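Kemeys

Kemeys is a small island off the coast of Sarcombe, with a year-round population of 3,223. It is the second largest island in the Lerkden group and the only one with a scheduled ferry. Most residents live in Prirden, the port on the sheltered eastern side.

Geography

The interior is hilly and covered in low scrub and pine. The west coast has high cliffs and few landing places, while the east has shallow bays with sand and gravel beaches. Rain falls mainly in winter, and streams on the southern slopes are often dry by midsummer.

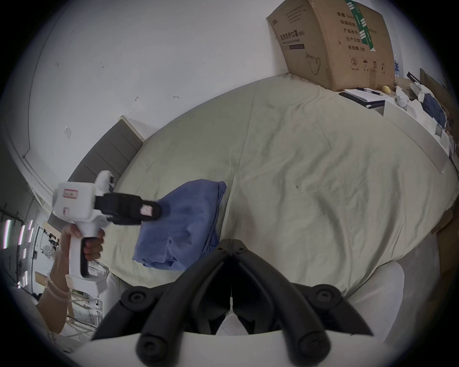
Tourism

Tourism overtook fishing as the main source of income after the ferry pier was extended. The island has roughly 600 guest beds, nearly all in Prirden – camping is allowed only at the north bay. The season runs from March to October. A footpath follows the coast from the port to the old lighthouse, and yachts may anchor in the two southern bays.

Transportation

Ferries from Sarcombe take cars and foot passengers. There is no airport. A bus connects Prirden with the north bay in season, and bicycles can be rented at the pier.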